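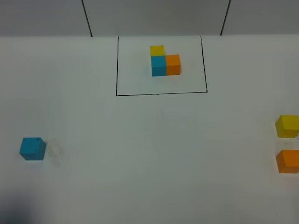 Fig. 4. Cubes on the table: a pattern in the marked area, three loose cubes outside it.

Kereama Tabletop Kit: Set-up Guide
Section 4. The copy exercise with colored cubes
Last updated: May
309 shares | 3 comments

In Section 3 you mounted the arm and connected the two cameras. Now you will prepare the copy exercise. The arm must take three loose cubes and build with them the same pattern that stands inside the marked area. The cubes of the pattern are never moved by the arm.

4.1 Before you begin

You need the following parts from the box with the green label:

- six cubes, two of each color (yellow, blue, orange)
- black marker with thin tip
- table camera, already fixed on its holder
- wrist camera, already fixed on the gripper

The arm must be in the parking position. If you are not sure how to park it, go back to 3.6.

CAUTION: Do not put your hands on the table when the lamp on the control box is orange. Wait for white. This is valid also when the arm looks still.

4.2 Mark the area

1. Clean the table with a dry cloth. Do not use alcohol on the white surface.
2. Draw a left line and a right line, starting from the back edge of the table.
3. Connect the two lines at the front with a third one. At the back you do not draw anything, the edge of the table closes the area.
4. Let the marker dry.

Note: The lines do not need to be perfect. We draw ours by hand at the Ditmont office and the software accepts them. Small marks and pencil smears on the table are also accepted, but a mark as large as a cube can be taken for an object.

4.3 Place the cubes

1. Put the blue cube in the marked area, well inside the lines.
2. Put the yellow cube directly behind the blue one, so the faces touch.
3. Put the orange cube directly to the right of the blue one, also with the faces touching.
4. Put the other three cubes outside the area, with free space on all sides of each one.

The gripper opens to a little more than the width of one cube. If a loose cube stands too close to another, the fingers cannot go down between them and the program stops with message 2.

Note: It is allowed that the table camera sees only a part of a loose cube at the side of its image. The program then asks the wrist camera to look from above before the first grip. This takes a few seconds more.

4.4 Check the wrist view

Choose View > Wrist on the control screen and move the arm slowly over the table with the arrow keys. 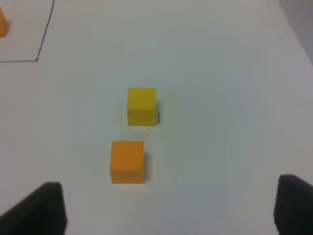 Ernő Dobos
Technical writer, Kereama kit, Ditmont office

The tips of the two fingers must be seen at the lower left and the lower right. They are always blurred, the lens is focused on the table and you can't change it. If you see only one finger, loosen the two screws of the camera ring, turn the ring until both appear, and tighten again.

The colors in the wrist view are darker than in the table view. Please do not try to correct this with the brightness slider. The color limits in the factory file were made for each camera separately, and when you move the slider, yellow and orange become difficult to separate. My colleague Michalis Petridis spent a full Monday on this problem with a customer in Festby, and finally the answer was only to press Reset.

4.5 Start the exercise

1. Close the wrist view.
2. Choose Exercise > Copy > Three cubes.
3. Wait until the screen shows the pattern as three colored squares. Compare it with the table. If a color is wrong, press Scan again.
4. Press Start and keep your hand near the stop button.

The arm begins with the blue cube, as it is the corner of the pattern. Then it brings the yellow one and then the orange one. When it has finished, it goes back to the parking position and the table camera takes the final picture.
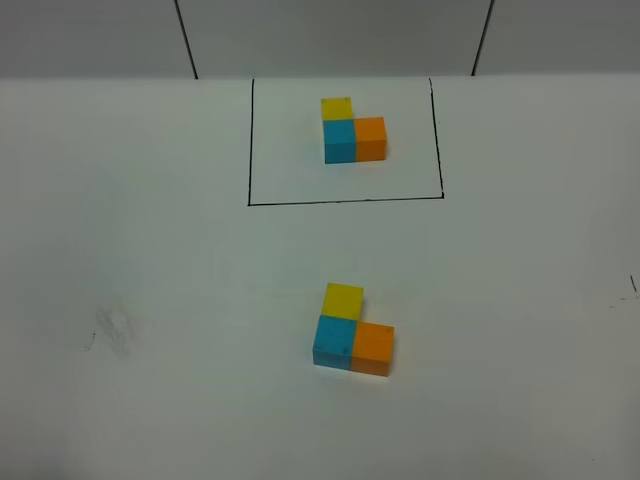
For the result, the program compares position by position: which color is at the corner, which is behind it, which is to the right. The distance between the two groups has no influence. A small offset from one cube to the next is also accepted, up to the value "Side tolerance" in the settings. The factory value is 3 mm. For a first lesson with students I recommend to leave it so.

CAUTION: Do not push the cubes straight by hand before the result is shown. The control box records this as a touch and the attempt is not counted.

4.6 If the result is "Not matched"

- Colors correct, offset too large: clean the finger pads and do the exercise again. If it happens a second time, calibrate the gripper (5.2).
- Two colors exchanged: press Reset in the camera menu, then Scan.
- Message 2: see 4.3, step 4.
- No pattern found: look if the marker line is interrupted somewhere, and draw it again.

The log keeps the last 2,046 attempts. After this the oldest ones are deleted without a warning, so save the file to a USB stick if you need it for your reports. Kits delivered from the Flovthorpe warehouse with the old control box must first be updated as described in Section 7.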